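Still waiting on the robot that does the chores

By Farzana Gazi
22 Nov 2022

My sister-in-law runs the dispatch counter at a small parts warehouse in Zirkby, and a good part of her day is spent stamping paper. Received, checked, paid. She picks up a wooden stamp, presses it on a red pad, puts it down square on the form and goes on to the next one. She has done it for 18 years and has never thought of it as a skill.

I have been asking people who build robot arms whether a machine could take that job off her. The short answer is that it is being tried, on a white table with a stamp, an ink pad and a sheet of grid paper. 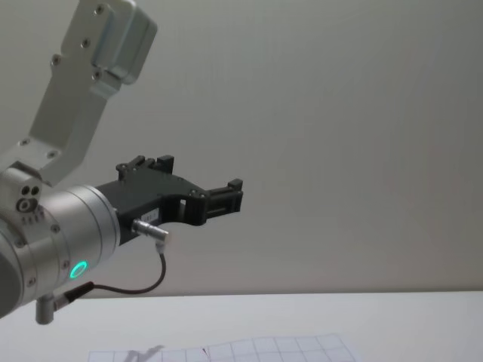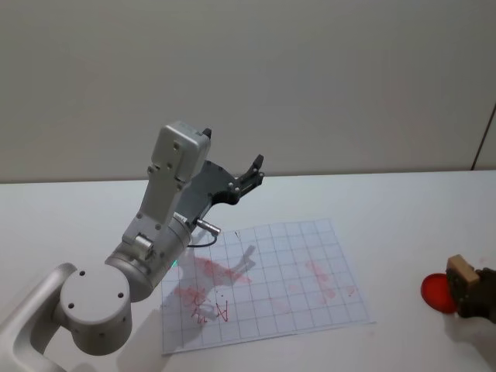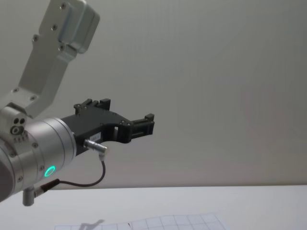 Stamping is a fair test of where we are. It sounds like nothing. A five-year-old will do it until the paper is covered and you have to hide the pad. But list what the hand has to get right and it becomes harder. The stamp must be held so it doesn't twist. It must meet the pad flat, and with enough pressure to take ink without flooding. It must then meet the paper flat as well, in the right place, and come away without sliding. If any one of those goes wrong you get half a word or a smear.

A person fixes all of this by feel. You notice the stamp rocking on its edge and you lean the other way before you have had time to think about it. A two-fingered gripper has much less to go on. Some have force sensing, some only know how hard the motor is working, and some are relying on what a camera can see, and the underside of a stamp is exactly what a camera can't see once it is on the page.

My view, after a year of looking at this, is that machines can't do household or shop-floor chores yet in the sense most people mean. They can do pieces of chores. The pieces are getting longer, and I don't want to pretend that is a small thing, but the gap between a piece and a chore is still wide and the people selling the machines are inclined to talk across it.

Take the dispatch counter. The stamping is one piece. The rest of the chore is knowing which form is in front of you, turning it the right way up, noticing that two sheets are stuck together, seeing that the pad is drying out, finding the bottle of ink, moving a coffee cup out of the way, and stopping when a driver comes in with a question. My sister-in-law would not describe any of that as part of stamping. It is still most of the work.

Leopoldo Beltrán spent four years putting arms into light manufacturing plants for a firm called Flonusard, and he is more patient with the technology than I am. His argument is that factories never needed a machine to do the whole chore. They rearranged the chore until a machine could do it. If the forms all come down a chute the same way up, and the pad is replaced on a schedule, then a fixed arm can stamp all day, and machines far simpler than an arm have been doing so for generations. He thinks homes and small shops will be rearranged in the same way, a bit at a time, and that we won't much notice.

He may be right about the shops. I have my doubts about the homes. A factory can justify moving a wall to suit a machine. I am not going to reorganise my kitchen so that an arm can find the colander, and I don't think many other people will either. The dishwasher won its place because it asked for one cupboard's worth of space and a bit of stacking. The dryer asked for even less. Most of what is left over, such as folding and wiping and putting away, is left over precisely for being different every time.

The other argument I hear is about learning. The older way was to program each movement. The newer way is to have a person guide the arm through the job over and over and let software work out the pattern. At an open day in May, at a training centre in Hitville, I was told that 100 good demonstrations could be enough for a simple task on a tidy table. I asked what happened when the table wasn't tidy. The answer was that you collect more demonstrations. One team there had recorded 3,567 of them for a task I could have explained to a teenager in one sentence.

I don't say that to sneer. It is slow, dull, careful work and it is the right work to be doing. A method that can be taught new jobs by showing is worth a great deal more than one that needs an engineer each time. But if it takes thousands of goes to cover one job on one table, a buyer ought to ask what the figure is for twelve jobs in a room with a dog in it.

There is also the matter of what counts as finished. In a lab, a task is often scored as done or not done, and a success rate of 90 per cent is a strong result. On a dispatch counter it means one form in ten has to be found and done again, and somebody has to check all ten to know which. At that point you have swapped a stamping job for a checking job. It may be easier on the wrists, but it is no favour to the person doing it.

What I would like from the companies is plainer labelling. Tell us which part of the job the machine does, how often it gets it right, how long it runs before a person has to step in, and what the room had to look like. A small manufacturer in Zamudio sent me a sheet with all of those on it when I asked, and the numbers were modest, and I came away trusting them more than anyone else I had spoken to.

As for the counter in Zirkby, my sister-in-law read a draft of this and wanted to know what the arm would cost. I gave her the lowest quote I'd been given. She said for that money they could fix the heater.

We use cookies to improve your experience on this site. By continuing to browse you agree to our use of cookies. Accept | Manage preferences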